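Packing and Clothing Care for Festival Travel

Multi-day outdoor festivals are hard on clothing and luggage. Dust, colored powder, lamp oil, candle wax and food grease account for most of the damage. The notes below cover preparation at home, care during the trip and cleaning after return. They apply to craft fairs, lantern festivals, harvest processions and similar events.

Before departure

Wash all new cotton garments once, separately, in cold water with no softener. Hand-dyed and block-printed cloth bought at a previous fair should be tested for bleeding. Press a damp white cloth on an inside seam for 15 seconds. If color transfers, pack the garment in its own bag and do not wear it under a light jacket.

Spray-on fabric protector works on canvas shoes and daypacks. Apply two thin coats outdoors and let the first dry completely before the second. It does little on open-weave cotton and should not be used on silk.

Roll knits and fold wovens. Place shoes at the wheel end of the case, soles outward, in a bag that can be wiped clean. Liquids go in a second sealed bag even when the cap is tight. The Ferneck packing cubes we use have a mesh top, so damp items must be kept out of them.

Setting up a cleaning area

A sink, a flat surface and a wall that can be wiped are sufficient. Festival powder travels when a garment is shaken, and it lodges in painted plaster, grout and wood grain. Shake garments outdoors first, then work indoors against a hard, smooth surface. A busy speckled finish hides fine residue, so go over it with a damp white cloth and check the cloth.
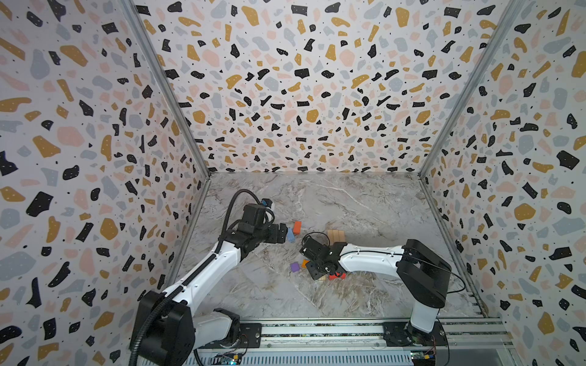
Terrazzo-style pattern on wall panels, with flecks of black, mustard yellow, pale pink and light gray.

Colored powder

Do not wet the stain first. Remove dry powder with a soft brush, working from the edge of the mark toward the center, then use a vacuum nozzle covered with a piece of stocking. Rinse from the back of the fabric with cold water. Apply liquid detergent, wait 15 minutes and rinse again. Repeat before machine washing. Keep the garment out of the dryer until the mark is gone.

Candle wax

Let the wax harden, or put the garment in the freezer. Lift off what will come away with the back of a butter knife. Place the fabric between two sheets of plain paper towel and press with a warm iron, no steam, changing the towel as it absorbs. Dyed wax leaves a color mark after the wax itself is out. Treat that with rubbing alcohol on a cotton swab, after testing on a hem.

Lamp oil and frying fat

Cover with cornstarch and leave overnight. Brush off, then apply dish soap undiluted and work it in with a fingertip. Wash at the hottest temperature the care label allows. Lamp oil is flammable: air the garment outdoors first, and keep it out of the washer and dryer while any smell of oil remains.

Dust in shoes and bags

Remove laces and insoles. Knock the soles together outdoors. Vacuum seams and the inside of pockets. Zippers should be brushed dry and run with a little candle wax. Water on a dusty zipper makes paste.

Brass, lacquer and paper goods

Souvenirs from lantern fairs often arrive with packing fibers stuck to the surface. Use a dry makeup brush on paper and bamboo. Lacquer takes a barely damp cloth followed at once by a dry one. Unlacquered brass can be rubbed with lemon juice and salt, rinsed and dried.

Storage

Store festival clothes clean and fully dry. Cotton bags are better than plastic for anything kept past November. Put a card in the bag with the fiber content and what was used on the stain.

Châu Mạc
Last revised 9 April 2021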